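The first quote Casimiro Sotomayor got for a pair of robot hands was easy enough to read. It was one page long and it had one number on it, and he taped it to the door of his office so that everybody walking by could see how simple this was all going to be. The second page arrived a week later. It listed the things that went with the hands, and I'm told it stayed in the drawer.

I spent most of a Tuesday with Sotomayor at Sivavby, where he looks after purchasing for a small team teaching a two-armed machine to manage household chores, bathroom chores in particular. He is a generous talker and keeps everything, down to the receipts for tape, and if you've ever had to ask a boss or a school board or your own spouse for money to buy a machine, you'll find a good deal in his folders that sounds familiar.

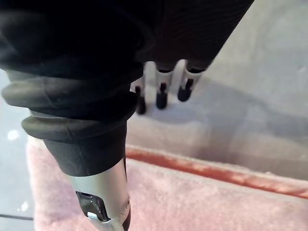
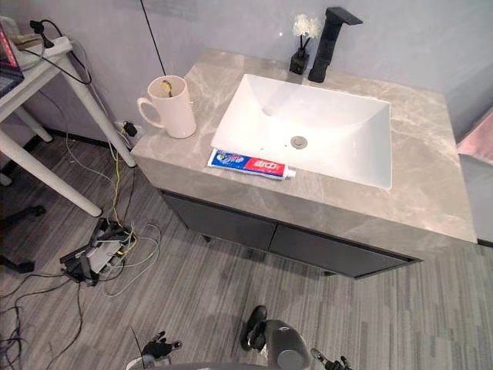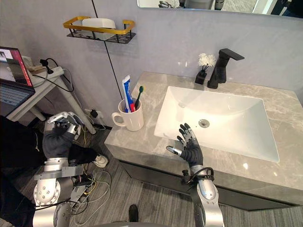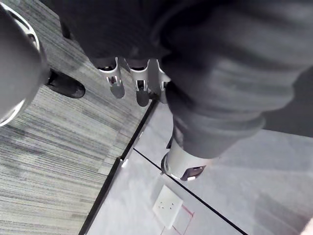

Work at Sivavby, with a robot hand or two in each picture and the sink and counter in the second and third.

By the Features Desk
Home & Workshop, November issue

Let's start with the vanity, as that's where his budget started going sideways. The team needed a real sink at a real height, with a stone counter and a proper faucet, and the plan had put down a figure for "furniture" that somebody had more or less pulled out of the air. The vanity came to $1,745 from a bath supplier called Godetti, delivered to the curb. Getting it from the curb to the room was extra (it always is!), and so was the afternoon two engineers spent putting it together when they were supposed to be doing something else.

"I had a line for the robot and a line for the room," Sotomayor told me, paging through a binder as thick as a loaf of bread. "I didn't have a line for all the stuff in between. Cords, shelves, a table to set the laptop on. You go back through it at the end of the year and you think, who bought all this? And it was me."

The stuff in between came to $1,228 in the first season, which he now writes at the top of every new plan before he writes anything else. Cable is a big part of it. So are power strips and adapters, and toothpaste, if you can believe it, and mugs, and towels in whatever color the store has. He used to send these through the regular purchase process, with two signatures apiece, until he worked out that a mug was taking longer to approve than a motor. These days there's a card with a monthly limit and an envelope for the slips.

Then there are the sleeves and gloves. I hadn't given any thought to what a robot wears, but fabric wears out, and covers are the sort of item a sales rep will toss in free with the first order and charge you handsomely for ever after. Sotomayor buys his from a small shop, Griltevon, at $214 a set, and he plans on replacing them through the year whether they look tired or not. He asked two other shops for prices and got one answer, for a cover that fit a different arm.

The big question, of course, was whether to buy the arms or lease them. Charbonneau, the dealer he ended up with, offered both, and the lease looked lovely for the first year and a good bit less lovely after that. He laid the two side by side on a sheet of graph paper, by hand, with a pencil, and the lines crossed at 18 months. The project was funded for longer than that, so they bought. He'd have leased for anything shorter, he said, and he still thinks a group that is only getting its feet wet should lease and not feel bad about it.

What he pushed for, and what took up most of the phone calls, was the service agreement. His first draft from the dealer covered the arms down to the wrist and stopped. The hands were a separate agreement with a separate form, and the hands are what bump into faucets all day long. It took three drafts to get them onto the same piece of paper. He'd tell anyone to ask that question before the price comes up at all, while the dealer is still in a good mood.

We finished up over coffee in his office, where next year's request was sitting half done on the desk. He wants a second sink setup, so one can be rearranged while the other is in use, and he has asked for some spare fingers to keep on hand. The furniture line has a real number in it this time, with delivery to the room. He was still waiting to hear back from Godetti about the stairs.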